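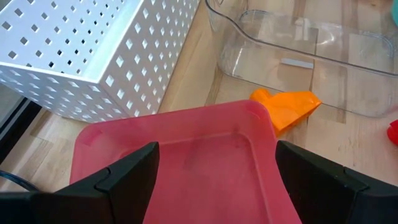 Page last changed: Sunday, 18:20

Ticket: Deflection at mid-span does not agree between desktop and calculation server
Product: Mandari frame analysis, plate module
Opened by: Khải Diệp, structures group, Juška
Project: Eltside footbridge
Status: Solved, left open for comments until the end of May

Problem

I am checking the concrete deck of the Eltside footbridge. I run the same model file on my desktop and on our calculation server. The reactions at the supports are the same on both machines, to the last digit shown. The vertical deflection at mid-span is not the same. On the server it is larger by up to 20 percent, depending on the load case. The bending moments in the deck also change, but less.

Both machines show the same program version in the About window. I did not edit the model between the runs. I copied the file again two times to be sure, and the difference stays.

What I expected: the same input gives the same deflection, or at least a warning if something is read in another way.

What I tried first

Mesh size. I made the mesh finer on both machines. Both results moved a little and the distance between them stayed. I do not think the mesh is the cause.

Self weight. I turned it off and kept only the pedestrian load. The difference is still there, and it is also there when I leave only self weight. The sum of the loads is correct in each case, which agrees with the equal reactions.

Supports. I replaced the spring supports with rigid ones. The deflection became smaller on both machines, as it should, but the ratio between them was almost the same as before. After this I stopped to look at the supports.

Solver. I changed from the iterative solver to the direct one. No change that I can see.

Reply from Mandari support

Thank you for the clear report. Equal reactions with different deflections usually point to stiffness. Please export the material table from both machines after the calculation, not before it, and compare the column "E used". Please send also the file user_materials from the settings folder of each machine.

Answer, Khải Diệp

I exported the tables. You are right, the column "E used" is different for the deck concrete and for nothing else. The steel of the railing posts and the bearings is identical. The column "E input" is the same on both. So the program reads my value and then replaces it on one machine.

I compared the two user_materials files line by line. On the server there is an old entry with the same name as my deck concrete. It was made for another project, before I came to the office. It has the option "cracked stiffness" switched on, with a reduction factor. On my desktop this entry does not exist, so the value in the model is used.

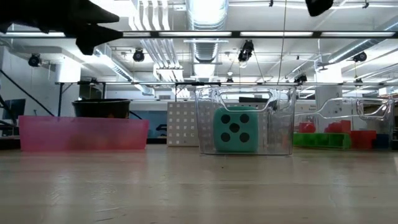 Clear and pink plastic bins on the table.

Reply from Mandari support

This explains it. If a material in the model has the same name as a material in the user library, the library wins. The comparison of names does not look at capital letters or at spaces at the end, so "Deck C" and "deck c " are one material for the program. The priority can be changed under Settings, Materials, "Model file has priority". On a new installation this option is on. On an installation that was upgraded from an older one, it keeps the old state, and the old state was off.

Steps that solved it for us

1. Close all running calculations on the server.
2. Make a copy of user_materials and keep it in a safe place, other projects may need it.
3. Switch on "Model file has priority".
4. Rename the old entry so that the name says it is cracked stiffness.
5. Restart the calculation service. Without the restart the old library stays in memory — I lost most of a morning with this.
6. Run the model again and check "E used" against "E input".

Result

After the restart the mid-span deflection is the same on both machines in all 18 load combinations. The moments agree too.

Still open

I would like to see a line in the calculation log when a library value replaces a model value. Support has written it down as a wish, with no release promised.

I must also look through the older bridge models that were calculated on the server. For a serviceability check the larger deflection is the safe side, but for the natural frequency of the deck I want to see the numbers again with both stiffness values. I will add a comment when I have them.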